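The Small Things Drawer: Sorting the Green Table

Posted in Home and Household

Readers of this journal will be aware that the Clolldale house has been undergoing a gradual reorganization since December. The linen cupboard and the pantry have been dealt with in earlier entries. The present entry concerns the contents of the small things drawer, which were brought to the green surface by the window and considered one at a time.

The rule adopted was a plain one. Each article was to be assigned to a category, placed in a vessel or returned to its owner. Chargers were to be kept apart from toys — a distinction the drawer had never observed.
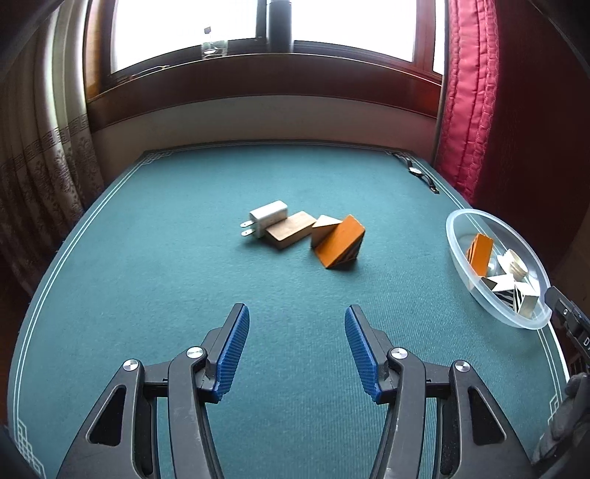 M. Kazmi
Household Editor, The Lirlow Journal

The power adapter presented the first difficulty. It had been stored among wooden blocks for so long that it had come to be regarded as one of them. It has now been assigned to the hall shelf, together with the cables, and a label has been prepared.

The blocks are another matter. They are the remainder of a Wosetti set purchased second-hand for $5, and it is accepted that the set will never again be complete. The rectangular piece and the wedge are in sound condition and will be retained. The orange prism is the favourite of younger visitors and will also be retained, whatever the state of the others.

Consideration was then given to containers. A clear bowl permits the contents to be seen, and is therefore suited to articles in daily use. A white container with solid sides conceals them, and is better suited to articles one is content to forget.

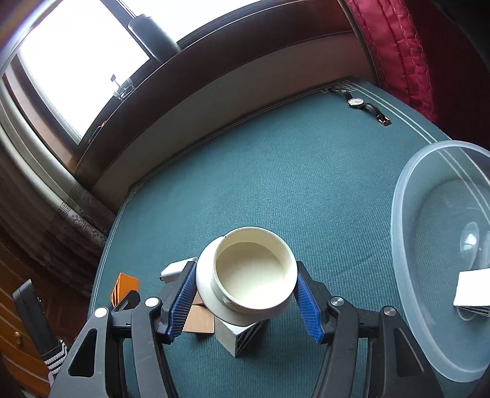
It was accordingly resolved that the blocks would be kept in the bowl, and that the white container would receive buttons, spare keys and picture hooks. Both will stand on the lower shelf of the study bookcase, where they may be reached by children without assistance.

The wristwatch will not be stored with either group. It requires a new battery and will be taken to the repairer in Clolldale when next there is an errand in that direction.

The drawer itself has been wiped out and relined with brown paper. The next entry will address the stationery, including a quantity of envelopes in a colour no member of the household recalls choosing.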